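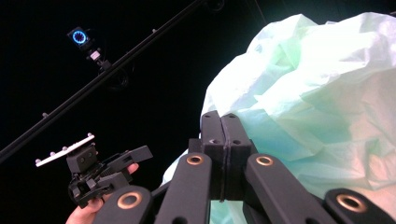
Plivolano says its planner can now handle bags. Buyers may want to wait

Print | E-mail
14 comments

Plivolano, the company behind the Otik motion planner, released a new version in August that it says lets robot arms pick up and move thin plastic bags "as reliably as boxes." The figures that came with it do not quite say that.

Bags are a sore point for anyone writing control software. A box keeps its shape when a gripper closes on it. A bag folds, slides and hides its own edges, and the crumpled plastic that builds up behind the finger pads can block the view of whatever the arm is meant to do next. Most planners deal with this by treating the bag as a solid lump and hoping for the best.

Otik used to do the same. The new version adds a module called Plusach, which guesses at the shape of the bag several times a second and changes the grip path as it goes. Plivolano says Plusach learned from demonstrations by people working with hand-held grippers, so no robot was needed to collect them.

How many demonstrations? The release notes give 228, all of them with bags. That is a small number for a claim this size, and the notes don't say how many kinds of bag were used or how full they were. They also don't say how many people did the demonstrating, which matters if the software has picked up one person's habits.

The test results are thinner still. Plivolano lists 19 trials on a real arm and counts 17 as successes. A success, according to a footnote, is a bag that was lifted and held for 2 seconds. Putting it down in the right place was not scored. Neither was opening it, which is the job most packing lines would want done.

"Lifting is the easy part," said Mogens Grímsdóttir, who writes gripper control code at Qudah, a packing integrator that has used Otik on box lines. "I want to know what the planner does when the bag slips and the shape it guessed is wrong. Does it stop, does it try again, does it drag the thing across the table? I read the notes twice and couldn't find it."

Grímsdóttir has the new version running in simulation and said the planner is quicker to find a path than the old one. But simulated plastic is a poor stand-in for the real stuff, and Qudah has no plans to put Plusach in front of a customer this year.

Plivolano said in an e-mailed reply that a longer test report is coming and that the 2-second hold was picked "to match internal practice." It did not answer a question about shiny or see-through plastic, where bright highlights and faint edges tend to throw off cameras. It also would not say whether the two failed trials were drops or planning errors.

There is something useful in the release all the same. The logging tool has been rebuilt and now saves the guessed bag shape next to the gripper commands, so a bad grasp can be traced to either the perception side or the planner. Users have been asking for that for a long time - and it works with the old planner too, with Plusach switched off.

The update is free for current Otik license holders. Plusach is sold as an add-on, and Plivolano has not posted a price.

Print | E-mail
31 shares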